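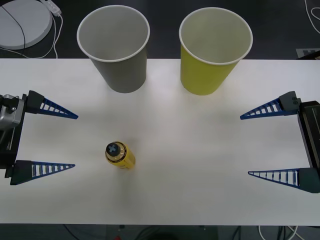

Fascicule 8, p. 90

Chapitre 4. Contenants ouverts sur plan horizontal : le gobelet en carton

4.1 Objet

On traite du dépôt d'une petite pièce cylindrique dans un contenant ouvert, posé sur un plateau de table clair. Le contenant retenu pour tout le chapitre est le gobelet en carton à bord roulé. Les godets rigides et les bacs à bec ont été vus au chapitre 3.

4.2 Géométrie du contenant

Le gobelet est assimilé à un tronc de cône dont la petite base repose sur le plan. On note D le diamètre à l'ouverture, d le diamètre du fond intérieur, h la profondeur utile. Pour le modèle Jistura employé en travaux pratiques, h = 90 mm. Le bord roulé raidit l'ouverture ; la paroi reste souple à mi-hauteur et se déforme sous une pression latérale modérée. Le joint de recouvrement du carton forme une ligne verticale légèrement plus raide, dont on ne tient pas compte dans les calculs.

La couleur extérieure sert au repérage : gris, vert-jaune ou blanc. Elle n'indique rien sur l'intérieur, qui est pâle dans les trois cas.

4.3 Position initiale de la pièce

Une pièce cylindrique élancée peut être présentée debout ou couchée. Debout, elle occupe peu de surface et offre sa face supérieure à la lecture, mais son équilibre est précaire. On la place en avant des gobelets, à distance suffisante pour que son ombre ne touche pas leur base. Couchée, elle roule : prévoir un arrêt.

4.4 Position finale

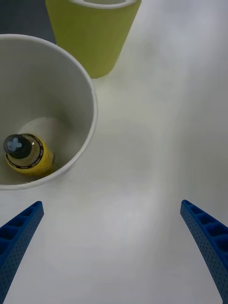 Soit L la longueur de la pièce. Si L est inférieure à d, la pièce peut reposer à plat sur le fond. Si L est comprise entre d et la plus grande diagonale intérieure, elle s'appuie en général contre la paroi – position inclinée, stable tant que le gobelet n'est pas déplacé. La relecture d'un marquage porté par l'extrémité se fait alors de biais. Une croix peut s'y lire comme un X ; on évitera donc les repères dont le sens dépend de l'orientation.

4.5 Stabilité de l'ensemble

Une pièce appuyée d'un côté décale le centre de gravité. La série Trekthorpe (352 dépôts, gobelets d'un seul modèle) sert de base à l'exercice 4.b. Les relevés sont en annexe, tableau Kuo.

À préparer pour la séance suivante : exercices 4.a et 4.b, lecture de l'annexe.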